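7 min read

I learned to cook for a crowd in the basement of a church I didn't belong to. The pastor's wife had broken her wrist, my roommate knew somebody who knew her, and suddenly I was standing in front of a pot you could have bathed a toddler in, wondering how much salt goes into soup for 90. (More than you think. Then a bit more.)

So when I heard that Mereana Ashby had left a very good restaurant job to run the kitchen at Kallier, a retreat house out past the reservoir, I had to go see it. Restaurant people don't do that! They open their own place, or they go teach. They don't move to a building with a bell and bake oatmeal for people who aren't speaking to each other until noon.

"The quiet is the best part," she told me, sliding a tray of rolls into the oven with her hip. "At my last job I got yelled at from two directions. Now I get thank-you notes under the door."

Kallier takes all kinds. The week I visited in August there was a Methodist choir, a handful of Quakers, two Benedictine sisters and a group of rabbinical students who had brought their own pans and taken over the small kitchen across the hall. Mereana had put in a bulk order with Prendergast, her produce supplier, that came to $649, and she wanted to show me every single box. I have never seen anyone so happy about leeks.

Breakfast is at 7 and it's silent. I'm a talker, as you may have noticed, and I was dreading it. The first morning I could hear myself chewing. By the second I was noticing that the oatmeal had cardamom in it, and that the butter was saltier than mine at home, and that the man across from me hummed very softly whenever he poured his coffee.

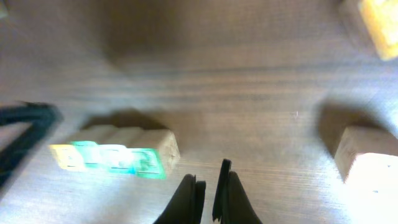
Lunch is a whole different animal. The silence lifts at noon and everyone comes in talking at once, like kids getting off a school bus. I ended up next to Ashton Bright, one of the students, who gave me a twenty-minute explanation of why his grandmother's brisket could never be made in anyone else's oven. I tried to argue. I lost. Across from us Saskia Donnelly, who sings alto, was writing down the lentil recipe on the back of her hymn sheet, and she got the vinegar wrong, so I fixed it for her.

That lentil recipe, by the way, is Mereana's adjustment of one she found in a binder left by an earlier cook, Vaughan Lowther. He ran the kitchen for years and wrote in pencil, in capitals, with opinions. NO CELERY. PEOPLE ONLY PRETEND TO LIKE CELERY. The binder runs to 428 pages and she's cooked her way through a little over half. She skips the gelatin section. I read the gelatin section, and she's right to.

I asked her whether she was religious. She wiped down the counter for a while before she answered. She was raised going to Mass, she said, and then she wasn't going, and now she sits in the back of the chapel some evenings after the dishes are done, mostly for the singing. She says grace before meals because the guests do, and she's come to like the pause, all those people holding still while the food steams.

I've been trying it at home. My kids think I've lost my mind, and my youngest uses the time to steal potatoes off his sister's plate. But we did get through most of a dinner on the porch last night without a phone coming out, and I made the lentils, with two tablespoons of vinegar, no celery.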